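Forum > Shooter > Turniere & Ligen
Thema: Pletport Cup, Quali 2: Wertung nach Serverabbruch

gridadent
11 Beiträge
Hallo zusammen, weiß jemand, wie die Orga die Partie Illier gegen El Sherbiny wertet? Beim Stand von 11:9 ist auf der dritten Map der Server weggebrochen. Im Bracket steht seit gestern Abend nur "offen". Im Regelwerk finde ich unter Punkt 41 bloß, dass "die Turnierleitung entscheidet".

mapveto_nord
600 Beiträge
Punkt 41 gilt für Abbrüche durch ein Team. Bei Serverproblemen wird ab der letzten vollständigen Runde weitergespielt, mit dem Geld und den Waffen aus dem Backup. So war es im Januar auch.

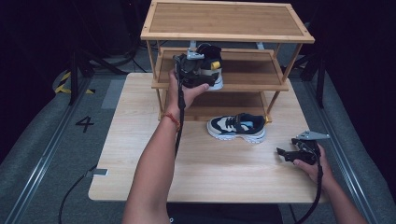 ecoround
Im Januar wurde aber die ganze Map wiederholt, nicht ab der letzten Runde. Ich habe damals selbst mitgespielt. Das Backup war beschädigt und wir haben wieder bei 0:0 angefangen.

mapveto_nord
Stimmt, beim Viertelfinale war das so. Ich meinte das Spiel um Platz drei. Da ging es mit Backup weiter.

rushB_78
Ich finde eine Wiederholung fairer. Illier hatte gerade den Timeout genommen und lag hinten, jetzt haben die einen ganzen Tag, um sich die Demo anzusehen. Mit 11:9 weiterzuspielen bringt denen einen Vorteil.

gridadent
Verstehe ich nicht. Bei einem Neustart verliert El Sherbiny die Führung komplett. Das ist doch der größere Nachteil. Die Demo können beide Teams ansehen.

rushB_78
Kommt auf die Map an. Nach dem Seitenwechsel sind zwei Runden Vorsprung dort nicht viel wert.

ecoround
Hat schon jemand ein Ticket aufgemacht? Im Discord antwortet die Leitung meistens erst ab 18 Uhr.

gridadent
Ticket ist raus. Ich schreibe hier rein, sobald eine Antwort kommt.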